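Field Tester Wanted — Watano Gripper Kit (Pavholm)
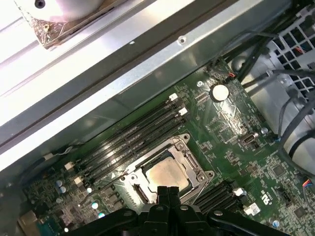

Gripper over the CPU socket of a workstation board.

Fogh sells the Watano kit to repair shops that take apart used workstations. We need two testers for our Pavholm shop to run the kit on mixed boards and write up each job.

You should have built or repaired PCs and be OK with static rules. Robot experience helps — we train on the arm.

Pay is $300 per shift, two shifts a week, through December. Start time is 8 a.m.

Apply at the Fogh front desk, 81 Jolon Road, with a short work history.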